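Workshop notebook, August
Small containers, bench sort

Started 9.30. Heating on in the corridor for some reason, off in here.

Carried on with the small containers from the Dodholm clear-out. Everything that came over in the Rillum crates has to be looked at, given a number or sent to recycling, and put somewhere it can be found again. Crate 1 was finished last week. Crate 2 is mostly drinks cans and clear plastic boxes, with some lids that don't seem to belong to anything.

Labels carry on from 108. I had started writing them on masking tape but the tape lifts off the ribbed boxes after a day or so, so the label now goes on the base, where it is flat. On cans it goes on the side, low down, text running round the can. Please keep to this. Crate 1 has three different styles in it already and I don't want to redo it.

Cans. Keep only the ones that stand straight on their own. Any can with a dent deep enough to catch a thumbnail goes in the metal bin. Open ends need checking before anyone puts fingers in them. Run a folded cloth round the rim first, and if the cloth snags, the can goes. Two snagged this morning, both from the bottom of the crate.

Plastic boxes. The clear ones with ribbed sides are the useful size for screws, clips and the short offcuts we keep losing. Frosted walls make it hard to see what is inside unless you look from above, so they should go on the lower shelf, open side up, no stacking. Chiamaka Isah wanted them stacked to save room. We tried it with the Joshi ones before the summer and ended up unstacking the whole lot every time somebody needed the bottom box.

Cream table is now the sorting table. One can and one box at a time, nothing else on the top while a pair is being checked. The seam between the two panels is still a nuisance for small parts and wants a wipe with a brush at the end of each session. I had a go at it with a damp cloth, which just pushed the dust further in. 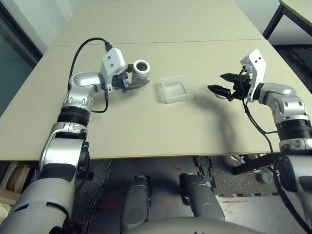
Can and clear box, sorting table. Can on its side, open end towards the middle.

Fit check. We want to know which boxes will take a can lying down, for the shelf by the door, where there is no height to spare. Measuring every box is slow, and the walls on some of them lean in slightly, so the quickest way is to offer up a can and see. Write Y or N after the number and move on. If it goes in but has to be pushed, that is an N. A box that bulges won't sit next to its neighbour.

Got through 12 boxes before the break. Results are on the loose sheet clipped inside the back cover, I'll copy them in here when the crate is finished.

11.15. Rang Poteck about the shelf dividers. They have the order under reference 633 and say the short ones are ready, the long ones not. Asked them to hold the lot and send it together. If they turn up in two deliveries anyway, put the first under the bench and don't fit any of them yet. The spacing depends on how many boxes come out as Y.

Afternoon. Washed the boxes that had a film on them. Warm water and washing-up liquid, 30 minutes soaking, then a soft brush along the ribs. The old label glue came off most of them. It did not come off the two with brown tape, and white spirit made the plastic cloudy on the one I tried, so leave the other alone. Draining upside down on the rack by the sink.

Lids are in a bag on top of crate 2. I haven't tried to match them.

To do:
Finish crate 2, then copy the Y/N sheet into the book.
More labels, the small size. There is half a sheet left.
Brush out the table seam.
Ask Chiamaka whether the Joshi boxes are included in the numbering or stay as they are.
Empty the metal bin before crate 3 is opened.

Stopped 4.40.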